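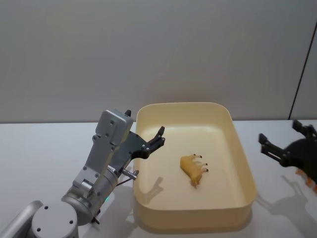 Progress Report: Bremosel Balm and Tincture Line

Home | Programs | Grantees | Reports | Contact

Prepared by Maritza Sotelo, product lead, for the Dinau small producers fund. Covers the second half of the grant period, through November.

Where the money went

Most of this half's spending was on testing, which is a fine way to turn a jar of balm into a PDF. We sent every batch of the calendula balm and the hemp tincture to Stistau, our outside lab, and got back certificates for all but one. The missing one is the peppermint tincture. Stistau says it's in the queue. It has been in the queue long enough to qualify for a pension.

Production

We filled 2000 tins of balm against the target in our application and nearly 309 bottles of tincture, the last of those being more of a half bottle that we kept for the office. Of the tins, 239 went back for relabeling after we noticed that the directions told customers to "apply to affected aria." Two of us had proofread it. The new labels are on and the spelling is now dull.

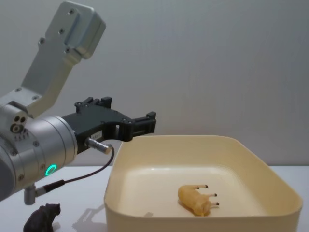
Page last changed: November, 4:15 p.m.

Sales and outreach

Deng, the co-op grocery chain, took the balm in 30 stores on a trial basis. Reorders have been steady in the stores that put it near the register and slow in the ones that put it next to the cat litter. We have raised the matter of the cat litter.

The farmers market table did less well than hoped. People like to try the balm, talk about their knees for a while, and then buy honey from the next stall. We plan to keep going through the winter market and then decide.

Changes to the plan

We'd like to move the money set aside for a second trade show into shelf cards and samples for Deng. The first show brought us four leads and one tote bag, and only the tote bag has held up. A revised budget is attached for your approval.

Still open

Peppermint certificate from Stistau. Child-resistant caps for the tincture – the supplier's samples were resistant to adults too, so we've asked for another style. The wholesale price sheet is drafted and will go out with the next report.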